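**Drutoser abre as portas do laboratório e mostra dois braços robóticos a trabalhar na mesma mesa**

*4 de março*

A Drutoser recebeu ontem vizinhos, estudantes e empresas da região no seu primeiro dia aberto dedicado à manipulação robótica. Passaram pelo laboratório 345 pessoas, bem mais do que a equipa esperava quando abriu as inscrições em fevereiro, e houve quem ficasse para a segunda sessão só para voltar a ver tudo desde o início!

O centro da visita foi o Killen, o projeto que a Drutoser desenvolve com a Hiltix para ensinar robôs de dois braços a arrumar objetos pequenos em tabuleiros. A tarefa parece simples – pegar numa peça, levá-la até ao tabuleiro, pousá-la lá dentro – mas foi precisamente por aí que começaram as melhores perguntas da tarde. Como sabe o braço onde fechar a garra? O que acontece se a peça estiver mais perto do outro braço?

«Adoro este momento em que as pessoas se inclinam para o ecrã e começam a torcer pelo robô», conta A-yeong Noh, responsável pelo Killen. «Um rapaz pediu para repetirmos a mesma pega cinco vezes e à quinta já era ele a explicar aos pais o que ia acontecer.»

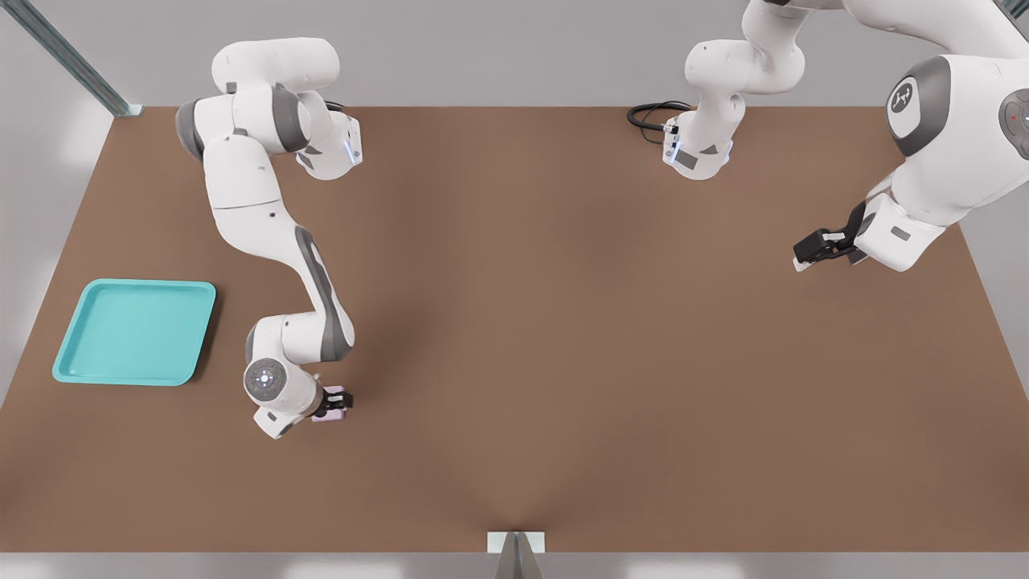 Grande parte do trabalho do Killen faz-se em simulação, e foi também assim que o público o conheceu. Antes de qualquer movimento chegar ao equipamento físico, a equipa ensaia-o no ambiente virtual cerca de 2000 vezes, mudando a posição da peça e do tabuleiro, a luz e a velocidade dos braços. Dong-geon Yook, que programou os cenários, deixou os visitantes escolher o ponto de partida da peça e discutiu com eles, tentativa a tentativa, o caminho que a garra devia seguir (as sugestões mais ousadas vieram, claro, dos mais novos).

A tarde incluiu ainda uma conversa com Tomomi Noguchi, da Hiltix, sobre a passagem da simulação para a oficina: o atrito, as folgas, os cabos que nunca ficam como no modelo. Foi a sessão mais longa do programa e terminou já com as cadeiras a serem arrumadas.

O próximo dia aberto terá sessões para grupos de oito pessoas, com mais tempo para experimentar os cenários. A entrada continua a ser gratuita, mediante inscrição na receção da Drutoser.

**Contacto para a imprensa:** Chae-won Won, comunicação, Drutoser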